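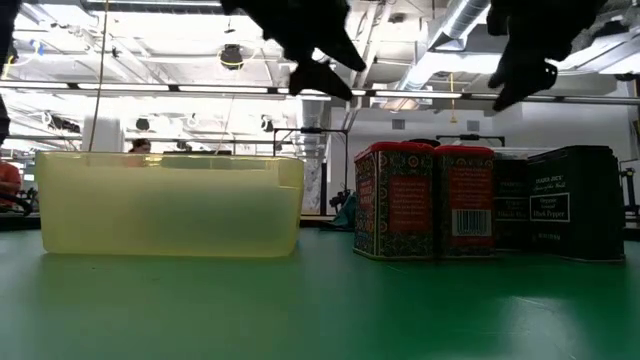 Yellow bin and four spice tins on the green table

Search this site... Go

Home | Mass times | Readers | Music | Newsletter | Contact

How to write the bidding prayers (and get them in on time)

By Ghassan Rizk, St Brigid's, Clellance

Updated February 4, 2025

Quick guide for anyone down to write the prayers of the faithful. Same rules for Clellance and Grilside. If you've done it before, skip to step five, the email bit has changed.

What they are

Short list of intentions, read out after the Creed, before the collection. Priest does the opening line and the closing prayer. You write the bits in the middle. Each one ends with a cue and everybody answers.

Step 1. Read the readings first

All of them, psalm as well. Do it early in the week if you can, then leave it a day. One word or picture from the Gospel is plenty to hang things on - bread, a road, somebody waiting at a door. Don't retell the Gospel. People will have just heard it.

Step 2. Get the order right

Usual order:

- the Church
- the world, and those who govern
- anyone in trouble or need
- our own parish

Then the sick, then those who have died. So 6 in all, most Sundays. You can fold the sick into the third one if it's a long Mass (baptisms, First Communions in June). Keep the dead last.

Step 3. Write them short

One sentence each. Two if you must. Read it out loud, standing up. If you run out of breath it's too long.

Start with "For" or "That", pick one and stick with it all the way down. Like this:

For all who teach the faith to children, that they may be patient and glad in their work. Lord, in your mercy.

Or:

For those looking for a home tonight, that they may meet with kindness. Lord, in your mercy.

You are telling people what to pray for. So you talk to the congregation, and the prayer itself goes to God when they answer. A lot of first drafts start "Dear Lord, we ask you to help..." and then swap halfway. Easy to fix, just cross out the front end.

Things to leave out:

- party politics. Pray for the people voting, leave it there
- notices. "For the success of the cake sale on Saturday" is a notice
- telling people off
- long explanations of a news story
- private details about anyone's illness, ever

Whole thing should come in under 400 words, and that's the ceiling. Half that is better. Silence is fine too. Leave a gap after each intention before the cue, count to 4 in your head if you tend to rush. I do.

Step 4. Check the names

Sick list and the recently dead are in the blue folder in the sacristy, and the same lists go in the newsletter. Use the newsletter one if they dont match. Only names on the list get read. If somebody catches you in the porch and asks for their aunt to be added, send them to the parish office, it has to come from the family.

If you can't say a name, ask. Write it out how it sounds, in brackets, for the reader. We have a few Polish and Czech surnames in Grilside and the families do notice. Skála is SKAH-la, by the way. Tulach, ch as in loch.

Step 5. Send them in

Thursday night, latest. To the office address, not to me, I'm not always looking. Paste the text in the email itself, no attachments please. Put the Sunday in the subject line, eg "Bidding prayers, Third Sunday of Lent".

They get printed in big type, one copy for the lectern. Reader should have a look through before Mass and not at the ambo for the first time.

If you're stuck

Use the ones in the back of the lectionary supplement, there's a set for each season. Perfectly good. Change the parish intention so it fits the week and you're done. Old sets from this parish are in the box file under the hymn books, help yourself but put them back in order.

If something awful happens on the Saturday, an accident, a flood, whatever - ring the office and leave a message. Father will usually add a line himself. No need to rewrite the lot.

Children's Mass

Fewer, shorter, plainer. Let the children write them and only tidy the spelling. One child per prayer, microphone down low, and have them line up on the left side during the Creed so theres no gap. Print each one on its own card, with the cue line on every card.

Swaps on the rota: sort it out between yourselves, then let the office know who's doing it.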